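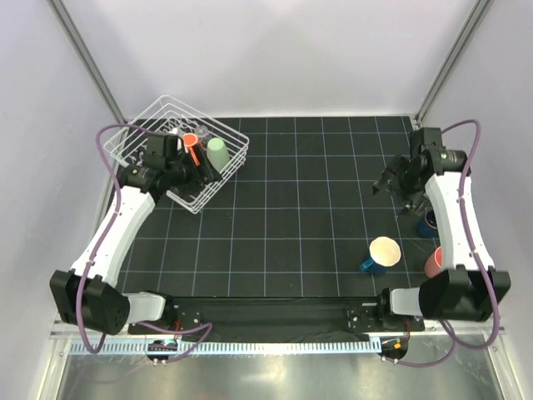
How to grow new grape vines from winter cuttings

By Kianoush Soltani
December 23, 2024

In my garden all vines except two come from cuttings. The method is old and cheap, and a beginner can do it in the first winter. You need one healthy vine that is sleeping, a clean pair of pruning shears, and patience until spring. I write down the steps in the same order as I do them myself.

This page is about vines on their own roots. If phylloxera is present in your soil, or if your state has rules about moving grape plants, please ask your local extension office before you begin. Some bought varieties are also patented, and it is not allowed to propagate these without permission.

What you need

Pruning shears, sharp, and rubbing alcohol to clean them
Soft string or rubber bands
Labels and a pencil (marker ink disappears in a refrigerator, pencil stays)
Plastic bags and old newspaper
Damp sand, or coarse sawdust that is not from treated wood
Deep pots, 8 inches or more
Perlite and peat, or perlite and coconut fiber
Rooting powder, if you want it. I use Datik in the small can, but I have had good results also without any.

Step 1. Choose the mother vine in summer

It sounds strange to begin a winter work in summer, but a vine without leaves shows very little. Virus diseases are seen on leaves and on fruit. I tie a piece of red yarn on the trunk of every vine which had good grapes and clean leaves in August, and in winter I cut only from those. A cutting has the same diseases as its mother. There is no treatment at home which will remove a virus from it.

Step 2. Wait for real dormancy

All leaves must be on the ground and you should have had several cold nights. Here I cut between the last days of December and the middle of February. When I cut too early, the wood had not enough reserves and many cuttings gave a leaf, then dried. If you cut too late, the sap is already moving and the cut end drips. Those cuttings can still root, but the number is lower.

Do not cut when the wood is frozen. Wait for the afternoon.

Step 3. Choose the wood

Take only canes which grew in the last season. The bark is light brown and smooth, and it does not peel in strips like on two-year wood. The best thickness is that of a pencil. Thick canes with long distance between buds are the result of too much nitrogen or too much shade, and I leave them for the fire.

Make a fresh cut and look at the end. Under the bark it should be bright green, and the wood should be firm and cream-colored. Brown or black spots in a ring mean that something is wrong. The tips of the canes are usually not ripe, so throw away the last part.

Step 4. Cut the pieces

Each piece should have three or four buds. For most varieties it makes 12 to 16 inches.

Make the lower cut straight, just below a bud. Make the upper cut at an angle, an inch or more above the top bud. In this way you will always know which end is up. It seems a small thing, but a cutting which is planted upside down will not grow, and after one month in a bag all sticks look the same.

Clean the shears with alcohol when you go from one vine to the next.

Step 5. Tie, label and store

Make bundles by variety with all straight ends on one side. Write the label immediately, before you take the next vine. I wrote my labels in the evening one year and now I have a row called "white, maybe Muscat."

Wrap each bundle in damp newspaper. Squeeze the paper well, no water should come out. Put it in a plastic bag and close it, but not completely. The bottom of a refrigerator is good, and an unheated cellar with the bundles lying in damp sand is good also. Do not keep apples or pears in the same refrigerator. They give out ethylene gas, which can damage buds.

Look at the bundles every two weeks. If there is gray mold, wipe it off and change the paper. If the bark has wrinkles, the wood is losing water and the paper should be more damp.

Step 6. Wake them up

Seven to nine weeks before your last frost, take the bundles out. Make a new cut at the bottom end, very thin, and stand them in clean water at room temperature for one day and one night. A longer bath does not help.

Some growers scratch the bark on the lowest inch, on two sides, with the point of a knife. I do it for varieties which root with difficulty. Most European and American bunch grapes root easily and do not need it, but muscadines are different: they almost never root from dormant wood, and for them you should use green cuttings in summer or layering.

If you use rooting powder, dip the lower end and knock it on the edge of the table so that only a thin layer remains.

Step 7. Callus with bottom heat

This step is where most beginners lose their cuttings. The bud wakes up from warm air, and the roots come from warm soil. When the air is warm and the soil is cold, you get nice leaves with no root under them, and two weeks later everything falls.

So we do the opposite. Put the pots on a heat mat in a cold place, for example a garage or a porch without frost. The mixture at the bottom of the pot should be 75 to 80 °F and the air 40 to 50 °F. Push the cutting in until only one or two buds are outside. Water once, let it drain, and then only keep it damp.

After three or four weeks you can pull out one cutting carefully. At the bottom there should be white, rough tissue, like small popcorn. This is callus, and the roots will follow soon.

Step 8. Light and first leaves

When buds open, move the pots to a bright place, but not in full sun. Do not give fertilizer until you see that the leaves have normal size and a second set is coming. If small flower clusters appear, pinch them off. The plant cannot afford them.

Never pull on the cutting to test it. New roots are like glass — they break with a touch.

Step 9. Planting out

After the last frost, keep the pots outside in shade for one week, then in half sun for another week. Plant on a cloudy day or in the evening. Leave the strongest shoot and tie it to a stake. Water deeply once a week in the first summer, more often if your soil is sandy.

You can also plant in a nursery row, with 6 inches between plants, and move them to the final place next winter when they are dormant. For more than 20 plants I find this easier than pots.

What result to expect

Last winter I put in 63 cuttings and lost 7 of them, mostly from one old table variety that I got from Azadeh Ranjbar. Her vine was very dry that summer and the wood was thin. It is wise to make a third more cuttings than you need.

Common problems

Leaves come, then wilt: no roots yet. Move to a cooler place, keep the bottom warm, take off half of the leaves.

Black, soft lower end: too much water. Use more perlite next time.

Bud is swollen but does not open for a month: wait. Late varieties can need until June.

White powder on new leaves: powdery mildew. More air between pots, and sulfur if it continues, but not on a hot day and not on varieties that are sensitive to sulfur.

The first grapes usually come in the third summer. I allow two clusters on a strong vine in that year, and on a weak vine none.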